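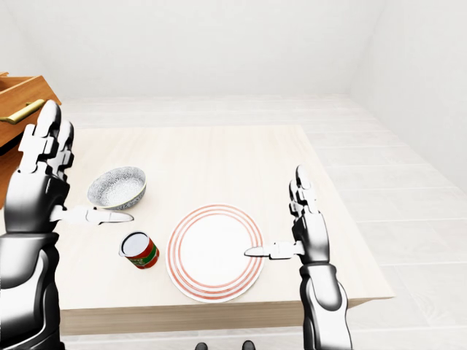
**Research engineer, two-handed manipulation (simulation)**

The Fluvton group trains control policies for dual-arm tabletop tasks entirely in simulation. The current set holds 2,729 rendered episodes with bowls, cans and plates; 2,184 are used for training. Success on held-out object layouts still trails the training score.

You will rewrite the contact model and run ablations on hand pose at reset. Python and one physics engine required. Twelve-month contract, starting in February.

Send a CV and one code sample to Hildegard Kuhlmann.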